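Wadness Table Oil: Frequently Asked Questions

We answer the same few emails most weeks, so they live on this page now.

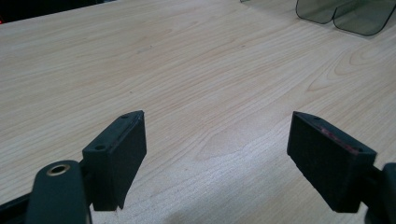
Why does my new table look nothing like the one in the shop?
Trees don't take instructions. Two tops cut for the same order can come out looking like distant cousins, and the one in the shop has also had years of elbows on it. What you want to look at is the grain. A pale top with fine, wavy lines and the odd tight swirl or long oval in it will show a finish differently from a plain straight-grained one, and the swirls often end up a shade darker. If you bought the table for its swirls, congratulations. If you didn't, a runner is cheap.

How much oil do I need?
One 40 oz can does a dining table twice over, with enough left to forget in the garage. People always buy two.

How long does it take to dry?
Overnight to the touch, a week before you put anything hot or heavy on it. Yes, a week. We know you have guests coming. Everyone who oils a table has guests coming.

Can I put it on over varnish?
You can, and it will sit there looking at you. Oil has to soak into bare wood. Sand the varnish off first, or leave the table alone and buy our wax, Brallholm, which is fine on top of a sealed finish.

What grit should I sand to?
Start at 120 and stop at 180. One customer wrote to say he had gone to 2,000 and the oil wouldn't take. We believe him. He had made a mirror.

My table has a white ring on it. Is it ruined?
No. Try a little oil on a soft cloth and rub with the grain. If that does nothing, sand the spot lightly and oil again. Expect the patch to look too new for a month or so — it catches up.

What about the rags?
Please read this one. Oily rags can heat up and catch fire by themselves if you leave them in a heap. Lay them out flat outdoors until they are stiff, or soak them in water and keep them in a lidded metal can. We don't have a joke for this.

Do you ship to Grorside?
We do, from November on, now that the carrier has found it.

Can I return an open can?
No, but write to Yevhen Kushnir at the shop and tell him what went wrong. He usually knows, and it is usually the varnish.

Is Shevchuk the same oil with a different label?
Same oil, darker tint, older can. We had 401 labels left over and we are still using them up.

Page last updated 26/01/2026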